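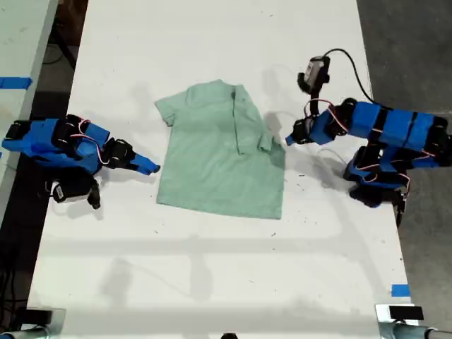

Pale green polo, one side folded in. The placket stays roughly where you can see it.

Folding polos and tees: your questions

I put up my folding notes for the Pristcombe clothes swap in March and my inbox hasn't recovered! These are the ones I get asked most. If yours isn't in the list, try me at the bottom of the page.

Do I have to do the buttons up first?
For a polo, yes, at least the top one. I used to skip it and the collar went off sideways every single time. Do it up, smooth the placket with the side of your hand, then start on the sides.

Face up or face down?
The old argument. Shops mostly go face down, so the front ends up on show when you flip it. I learn a new shape face up (and so do most of the people I teach) and then turn it over once my hands know the moves. Nayeli Urrego wrote in to say face up is cheating. Noted, Nayeli.

How far in do I bring the side?
Start at the collar, halfway along the shoulder, and fold straight down to the hem. Sleeve goes in with it. If the crease drifts off at a slant, open it out and go again - it only gets worse once the other side is on top.

What about the sleeves on a T-shirt?
Short ones just come in with the body. If a sleeve sticks out past the far side, fold it back on itself. I like to pick the sleeve up by its edge and shake it out a bit before anything else, as there's nearly always a tuck hiding in the armpit.
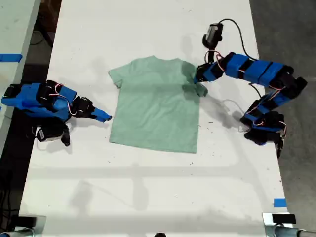

Laid out collar to the top, right sleeve lifted.

Do I need to iron first?
Not for everyday things. Soft wrinkles mostly go if you stroke the shirt from the middle outwards. A hard crease from the airer is another matter, and that one wants the iron.

Can I do this on the bed?
You can, but it's a pain. The duvet gives way and your lines wander. I'd use a table any day, the longer the better, and wipe it down first if you're folding anything pale. Ask me how I know (beetroot).

Are folding boards worth buying?
I had one for a while, gave it to Ovidiu Neagu, and he loves it. If you've got a big family wash, go for it. For a drawer of tees I'm quicker without.

Stack or stand them up?
Tees standing up, in a row, folded in thirds after the sides are in. Polos stacked, with the collars at alternate ends so the pile doesn't lean. I keep mine to 9 high, and past that it's a landslide.

My shirts come undone when I pick them up. Help?
Slide your whole hand underneath, fingers spread, and carry it flat like a plate. Pinching a corner will undo you.

Can I print this page?
Please do! It comes out at 2 sides of A4 on my printer.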